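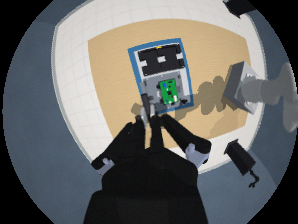
Figure 2. Work surface and tray, simulated view.

3.2 Where people sort, and why it matters for colour

I'll own up to a bias before going any further. I've kept a button tin since I was a kid, and I sort it by colour first, every single time. So when we started asking people in Mulder and Ilar how they tidy a mixed lot of small household bits (buttons, screws, beads, the odd washer), I was pretty sure colour would win. It didn't, or at least not by the margin I'd have bet on.

We had 212 people fill in the kitchen-table survey, and 102 of them said they go by size before anything else. Colour came second. The rest were split between shape, what the thing is for, and a category we ended up labelling "I just know", which I'm still quite fond of even though it made the coding a headache. My co-author wanted to fold it into "use" and we went back and forth on that for most of June. In the end we left it alone.

What surprised me more was how much the surface seemed to matter. People who sort on a bare table told us they spread things out and make piles wherever there's room. People who use a tray talked about corners! Small stuff in one corner, favourites in another, and a sort of no man's land in the middle for whatever hasn't been dealt with yet. Several used the word "neighbourhood" without any prompting from us, and I've borrowed it for the rest of the paper.

We followed up with 26 people at home, mostly in the evening after tea, when the sorting tends to get done anyway. Each person got the same mixed jar (we called it the Grarkovel jar, after the street where we bought the first lot of buttons) and was asked to sort it however they liked while chatting to us. No timer, no right answer. I'd recommend the chatting, by the way. It slowed everybody down a bit, but people explained themselves far better with their hands busy than they had on the form.

The home visits only partly matched the survey. A fair few people who'd written "size" went straight for colour once the jar was tipped out, then switched over when the piles got too big to manage. I take that up in 3.3, along with the Sirnix pilot, where the jar was all one colour and people had to find some other way in.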